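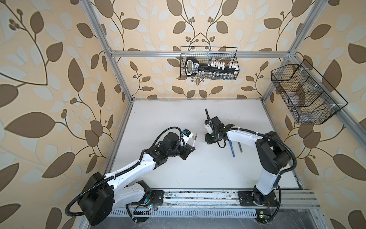
Chapter 8
What a Standard Can and Cannot Promise

8.1 Two arms over one table

Most rules for robot work were written with one arm in mind. The arm had a fence, the fence had a gate, and the gate had a switch that stopped the arm when it opened. A cell with two arms facing each other across a small white table fits those rules badly. Each gripper can reach the space where the other one works, so each arm is a moving obstacle for its partner. Add a slender tube held in one gripper and a basket of capped vials hanging over the back of the table, and the list of things that can be bumped gets longer.

You will meet people who tell you such a cell is "compliant." Ask them with what. Often the answer is that the arm came with a certificate. An arm by itself does very little. The hazards come from the arm plus the gripper, the part it holds, the baskets clipped to the rails, the cables, and whatever was left lying on the work surface. A certificate issued at the factory covers none of that, however good the paper looks in a binder.

This chapter takes a harder line than the last one. We will treat every rule as a claim that somebody should be able to check, and we will be rude about the ones that can't be checked.

8.2 The Jollgate checklist

Sharada Arumugam was asked to review the house rules at Jollgate, a small lab automation shop, after it moved from single arms to pairs. The checklist had 41 items. She sorted them by asking one question of each: if this were being ignored right now, how would you find out?

Only eight items passed. "Cables shall be secured along each link" was one of them, as you can look at the ties. "Operators shall remain alert" did not pass. Neither did "The work area shall be kept suitably clear," which sounds strict until you try to apply it. Are two pens on the table a violation? The checklist didn't say. One shift supervisor thought so and another didn't, and both had been signing the same form every Tuesday.

The shop's managers pointed to their log: 3,201 runs with no recorded contact between arms. Arumugam asked what counted as a contact and learned that operators wrote one down only if a run had to be stopped. A light touch that left the run going was never entered. The number may have been true. It told the reader almost nothing about safety.

8.3 Terms used in this chapter

Shared space: any volume that both arms can reach, including what they hold.

Fixture: anything attached to the cell that stays put during a run, such as a rail, a basket, or a camera mount on a post.

Loose item: anything else on the work surface that is not named in the task.

Baird and Okano use "shared space" more narrowly, leaving out the held part. We think that is a mistake and return to it in Section 8.5.

Before reading on, find a written rule from your own shop or school lab and put Arumugam's question to it. Keep your answer; you will need it for Section 8.4.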